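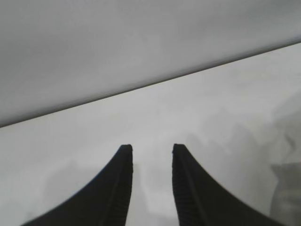

有使用者来函询问：量杯的刻度和厨房秤读数对不上，究竟以哪个为准？旧版说明在这一点上前后不一致，第2节写按刻度，第5节又写按重量，照着做了两次，面团一次偏干，一次粘手。

答复：干料以秤为准，液体以量杯为准，最后用总重复核一次。本版第3节已按此原则统一改写，旧版第2节和第5节中与计量有关的文字作废。

3 台面准备、计量与手工混合

3.1 适用范围

本节适用于Pusedel手工面点套组的搅拌盆和小量杯，内容包括器具就位、干料称量、液体计量、混合、复核和清洗。套组中的擀面杖、发酵布见第4节，烘烤部分见第6节。
本节配方为一份标准面团。需要减半时，各项用料同时减半，盆重不减半，复核方法见3.6。

3.2 所需器具和用料

器具：
不锈钢搅拌盆，一只
半透明塑料小量杯，一只
厨房秤，最小分度1克，量程不低于2千克
硅胶刮刀，一把
食品用温度计，一支
湿布，一块

用料：
高筋面粉，800克
盐，16克
即发干酵母，8克
水，五杯，每杯105毫升，共525毫升

注：Dridier面粉的吸水量略高于Joltcombe面粉。使用Dridier面粉时不要预先加大水量，按3.5第6步处理。

3.3 器具就位

1. 清空操作台面，用拧干的湿布擦一遍，再用干布擦净。台面残留水分会使盆底打滑，也会使秤脚受潮。
2. 将搅拌盆洗净、擦干，盆口朝上放在台面中间。盆底应完全贴合台面，用手轻推盆沿，不应晃动。若有晃动，检查盆底是否粘有干面屑。
3. 将小量杯放在盆的左侧，两者之间留出一掌宽。左手操作者可左右对调。
4. 厨房秤放在盆的后方，接通电源后预热一分钟，空载时应显示零。
5. 刮刀和温度计放在干净的盘子里，不直接放在台面上。
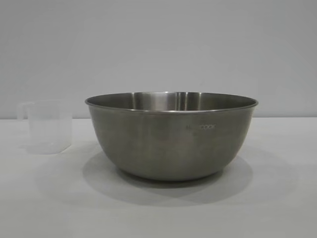
图3-1 搅拌盆与量杯的摆放（量杯在左）

注：搅拌盆外壁的印字只作标识，不是容量刻度，不能用来判断液面高度。不同批次的印字位置可能不同，不影响使用。

3.4 计量

干料：
1. 将搅拌盆放到秤上，记下空盆重量。套组标准盆为384克。使用其他盆时，以实际读数为准，并写在配方卡的“盆重”一栏。
2. 按去皮键，读数归零。
3. 分三到四次倒入面粉，至800克。接近目标值时改用勺子添加，等读数稳定后再判断。
4. 称取盐16克，倒在面粉一侧。
5. 另取小碟称取酵母8克，倒在面粉另一侧。加水之前，盐和酵母不要直接堆在一起。
6. 将盆移回台面原位。秤保持开机，供复核时使用。

液体：
1. 准备温水，用温度计测量。标准水温为38摄氏度。室温较高的月份（七月、八月）改用凉水，发酵时间按第4节表格执行。
2. 将量杯放平，倒水至105毫升处。
3. 降低视线，使眼睛与液面齐平，读取液面最低点。手持量杯读数容易倾斜，误差可达一小格以上。
4. 多出的水用滴管或小勺取出，不要靠倾倒来调整。
5. 每倒一杯，在配方卡上划一道。五杯为一份标准面团的用水量。

注意：塑料量杯不得盛装沸水或热油，不得放入微波炉或烤箱。杯壁出现裂纹、发白或刻度脱落时应更换。Illés量杯可作为替换件，杯口略大，读数方法相同。

3.5 混合

1. 用刮刀将干料翻拌均匀，至看不到成堆的盐粒和酵母。
2. 在面粉中间拨出一个浅坑，倒入第一杯水。
3. 一手扶住盆沿，另一手持刮刀，由盆心向外画圈。盆沿为卷边，扶握时手指搭在卷边外侧，不要伸入盆内。
4. 依次加入第二杯、第三杯、第四杯水。每杯加入后先拌至无积水，再加下一杯。
5. 第四杯加完后，盆内应为大块絮状面团，盆底留有少量干粉。用刮刀沿盆壁刮一圈，将干粉翻到面团上。
6. 第五杯分两次加入。第一次加半杯，拌匀后停一分钟，再加余下的半杯。使用Dridier面粉时，停顿时间延长到三分钟。
7. 放下刮刀，洗净擦干双手，在盆内将面团按压、对折，转动盆身四分之一圈，再按压、对折。重复至盆壁上基本不粘面。

注意：不要用金属打蛋器或钢丝刮板刮擦盆内壁。划痕不影响盛放，但会使面屑不易洗净。

注意：混合时不要将盆抱离台面。湿手持盆容易滑脱。

3.6 总重复核

1. 刮净刮刀和手上的面屑，放回盆内。
2. 擦干盆底，将盆连同面团放到秤上。放盆前先取消去皮，确认秤空载时显示零。
3. 读取总重。一份标准面团连同标准盆的理论总重为1,733克。
计算方法：面粉800，盐16，酵母8，水525，盆384，单位均为克，水按每毫升1克计。
4. 将读数与理论值比较，按下列情况处理。

读数低于理论值不超过20克：正常，为刮刀和手上的损耗以及水分蒸发，可继续操作。
读数低于理论值超过20克：检查盆外和台面有无洒落。无洒落时，查看配方卡上的划线是否为五道。确认漏加水后，用量杯补足。
读数高于理论值超过10克：多为液体读数偏高。面团粘手时，撒少量面粉后继续按压，每次不超过一勺，并将加入量记入配方卡。
读数相差100克左右：多为漏加或多加一杯水。多加一杯时不建议靠补面粉挽救，盐和酵母的比例会随之改变。

使用非标准盆时，用实际盆重代替384克重新计算。减半制作时，先将四项用料的总和1,349克除以二，再加上盆重。

3.7 静置

1. 将面团收圆，收口朝下，放在盆中央。
2. 用拧干的湿布盖住盆口，布的边缘垂过盆沿，不要接触面团。
3. 静置二十分钟后转入第4节。

注：不锈钢导热较快，冬季台面温度低时，可在盆底垫一块折叠的干毛巾。一月、二月室内未供暖的，静置时间延长十分钟。

3.8 清洗与收纳

1. 盆内先加冷水浸泡十分钟。热水会使面屑糊化，更难清除。
2. 用软海绵和中性洗涤剂清洗内外壁，卷边下方的接缝处用软毛刷刷净。
3. 量杯单独清洗，不与金属器具叠放浸泡。刻度面不要用百洁布擦拭。
4. 冲净后立即擦干。搅拌盆外壁留有水痕时，用蘸少量白醋的布擦拭，再用清水冲净。
5. 量杯倒扣晾干后收纳。量杯可放入盆内，盆内不得有水。

注意：不得使用含氯漂白剂浸泡搅拌盆。盐或酸性食材不要在盆中过夜存放。

3.9 常见问题

现象：秤的读数持续漂移。
处理：检查秤脚是否悬空，避开空调出风口。盆底有水时擦干后重新称量。

现象：量杯液面有气泡，无法读数。
处理：静置半分钟，或用勺背将气泡推到杯壁。

现象：混合时盆在台面上移动。
处理：在盆下垫一块拧干的湿布。称量和复核前取走湿布，并擦干盆底。

现象：五杯水加完后仍有干粉。
处理：盖布停放五分钟，再按压一轮。仍有干粉时按3.6复核，读数正常的，再加水一勺。

配方卡空白页见附录B，可复印使用。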